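Right, the kit budget thread I kept promising. Grab a brew, it's a long one.

Quick recap for new followers. I run a small studio that records people doing everyday jobs by hand, so robots can be trained on them. Tidying, sorting, packing, that sort of thing. We started with one pair of hand-held grippers and we're now planning for a second pair, plus everything that comes with it.

The "everything that comes with it" is what this thread is about. I budgeted for the grippers beautifully the first time and for almost nothing else. Learn from me please!

So, the numbers. I had 3000 pounds set aside for the second pair. Drodov quoted 2857, delivered, with one set of marker cubes. Niletti quoted 3633 with two spare cubes and a year of repairs thrown in.

On paper that's an easy choice and I very nearly clicked the button on Drodov at half eleven at night, in my pyjamas, feeling very pleased with myself.

Then Tegwen Mostyn (she does our accounts two mornings a month and is the only reason we still exist) asked what a replacement cube costs if you buy it from them later. I hadn't asked. I emailed. It's a lot for a cube!

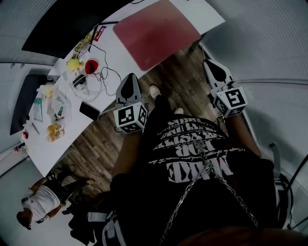 Cubes deserve their own line in anybody's budget, so let me bang on about them for a minute. The tracking relies on the printed pattern being flat, clean and easy to see from above. Look where they sit, right at the base of each gripper with those black-and-white squares facing out, which is exactly where you'd bash one on a table edge. We've scuffed three so far. A scuffed one can look perfectly fine to you and me and still make the tracking jump about, and then you've lost an afternoon's recordings and paid people for it. I now put money aside for two spare cubes per pair, per year, and I keep them in a biscuit tin in my office.

Next, cables. I had put down a tenner for cables in the first budget. A TENNER. Long ones, short ones, the one that only works if you don't breathe near it. This time there's a proper line for them and it's 300, which also covers ties, labels and a decent box to keep them in.

Furniture! We got a big mat and a long table second-hand the first time and I'd do that again without blinking. Tables don't need to be clever. Do measure your doorway before you pay for one though — ours came up the stairs with its legs off and a fair bit of language.

Props are cheap but they creep up on you. Bowls, cuddly toys, bottles, fruit, anything small and colourful that a person might pick up and put somewhere else. I do one charity shop run a month with cash in an envelope, and when the envelope's empty I go home. It's the only budget rule I've never broken.

Storage, the computer kind. I got this badly wrong. Two people recording all day fill drives far quicker than one person does (I know, I know, I can do sums, I just didn't). We rent space from Datel now and pay monthly, and I've put it in the plan as a running cost so it stops being a nasty surprise every January.

People are still the biggest cost by miles, by the way. A second pair is only worth having if you can pay a second pair of hands to use it. I worked out our hours before I asked for a single quote this time and I'd tell anyone to do it in that order.

Somebody always asks why we don't go straight for an actual robot arm. I did look! Khôi Huỳnh over at Lương let me have a go on theirs and I had a lovely time. But it needs a fixed bench, a safety check and somebody on hand who knows it inside out, and for what we do I can put two people on the floor with hand-helds and get going after breakfast. Maybe next year. It's on the list in pencil.

Back to the quotes then. Once I'd added spare cubes and a guess at repairs to the Drodov price, the gap with Niletti had pretty much closed. I asked Niletti whether they'd let me pay in two halves and they said yes straight away, so that's where we've gone, and Tegwen has found the extra from the money I was saving for a new sofa.

Things I asked both firms, pinch them if they're handy: how long for a repair? Do you lend a pair while ours is away? Can I print my own markers? What weighs more, this year's or last year's? That last one matters loads when someone's holding them all morning.

They should be here in four weeks. If you've bought a second set of anything like this, tell me what you forgot to put in the budget, I've still got time to panic.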